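Category: Bathroom | Guest FAQ
Print this page | E-mail this page

Garkotar Apartments: Bathroom Questions

Updated 6 Sep 2023

What is supplied at the sink?
Hand soap and a plastic cup. Bring your own toothbrush and toothpaste. The Lidel shop on Plevberg Street sells both.

Can I leave my things on the counter?
Yes. We clean around personal items on stays of 2 nights or more. Stand small things in the cup so they don't roll into the sink.

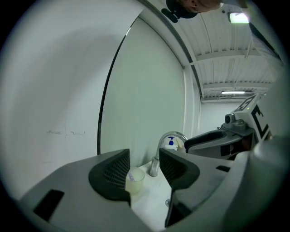

Cup by the faucet, soap dispenser behind.

Who refills the soap?
We do, between guests. If the pump runs dry while you are here, message the office and we will bring a refill within 24 hours. Please don't top it up with shampoo, it clogs the pump.

The sink is draining slowly. What should I do?
Check the drain for hair first. Don't use drain cleaner. Report it and someone will come by within 48 hours.

How do I clean the faucet?
A soft damp cloth is enough. Scouring pads scratch chrome.

I left my toothbrush behind. Can you mail it?
No. Toothbrushes and opened toiletries are thrown out at checkout. Electric brushes are kept at the Yusof building, office 78, until the end of September.

Print this page | E-mail this page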